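How to Plan a Day Visiting the Old Churches and Halls of a Small Town

Big cathedral cities are easy to visit. The signs point you to the right square, the ticket office has a map, and there is usually a tour starting soon. Smaller towns take more planning. The buildings can be just as old and just as well made, but the doors may be locked, the hours may be on a card taped inside a window, and the best carving may be behind a curtain.

This page explains how to set up a one-day visit. I use Etley as the main example, with some notes from Fleltton and Justton. The same steps work for most towns of that size.

Step 1: Pick your buildings

Start with no more than four. Three is better if one of them is a large church. In Etley I would choose the parish church, the old grain hall, and the covered well on the market square. The town gate is also worth seeing, but you can look at it on the way to lunch.

Check the town website first, then the website of the church itself. They often disagree about hours. If they do, call. In May the Etley grain hall was listed as open every day on one page and closed on Friday on the other. The second page was right.

Step 2: Put them in order

Light matters more than distance. Most old churches face east, so the windows behind the altar are at their best in the morning. Go there first. Carved fronts that face west are hard to read until the afternoon, when the sun comes across them from the side and the figures stand out.

Halls and civic buildings can go in the middle of the day. Many churches close over lunch, and halls usually don't.

For Etley this gives:

Morning: parish church, inside and out
Noon: grain hall
After lunch: covered well and market square
Late afternoon: back to the church for the west front

Step 3: Read a little before you go

You don't need a whole book. Find out when each building was started, when it was last changed in a big way, and what it was used for. Write this on a single card. It is much easier to look at a wall when you know that the lower part is older than the upper part.

Local libraries often have a booklet that is not sold anywhere else. The one in Fleltton is kept at the desk and runs to 68 pages, mostly floor plans. You can copy the plans you want and leave the rest. 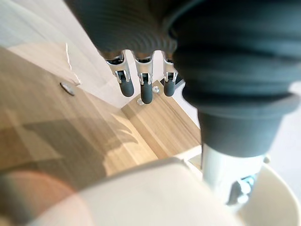
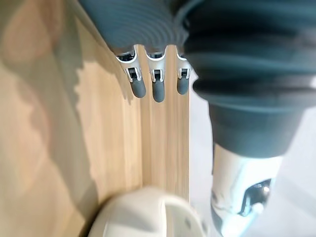
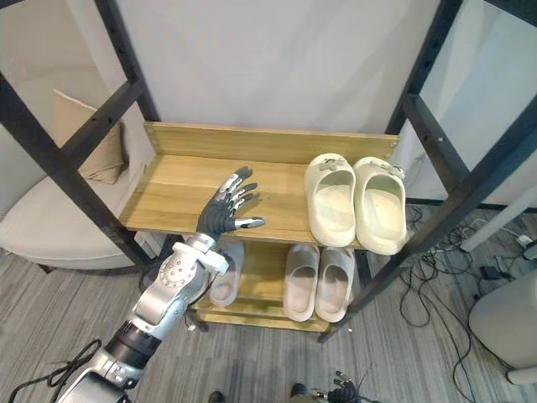
Robotic hand, three views

Step 4: Look at the outside first

Walk all the way around before going in. Look for changes in the color or size of the stone, blocked windows, and rooflines that don't match. These show where a building was made taller or longer. At Etley the north side of the church has a filled-in doorway that is easy to miss. Inside, the same spot is covered by a wall tomb, so the outside is the only place to see it.

Step 5: Go inside slowly

Sit down for a few minutes at the back. Let your eyes get used to the dark, then look up. Work from the ceiling down to the capitals (the carved tops of the columns), and then to the floor.

Bring small binoculars. A flashlight is useful in side chapels, but ask before using it, and keep it off paintings. Some churches have a coin box that turns on the lights. The one in Justton takes only coins and gives you 2 minutes, so decide where to stand before you put the money in.

If a service is going on, wait outside or come back later.

Step 6: Climb the tower if you can

Towers are usually the first thing to close in bad weather. If the morning is clear, do the climb then, even if it upsets your order. Leave your backpack at the bottom - the stairs are narrow and people will be coming the other way.

Getting there

Etley has no train station. Take the train to Rutherford and change to the bus, which stops at the market square. The last bus back leaves early on weekends, so check the return time before you leave Rutherford. Drivers can park outside the gate and walk in.

What to bring

Coins
Binoculars
Your card of dates
A light jacket, as stone churches stay cold well into summer
Flat shoes with a good grip

If you have a second day, Fleltton and Justton are on the same bus line and can be seen together. Do Justton first. The church there closes at 3 and the one in Fleltton stays open until evening.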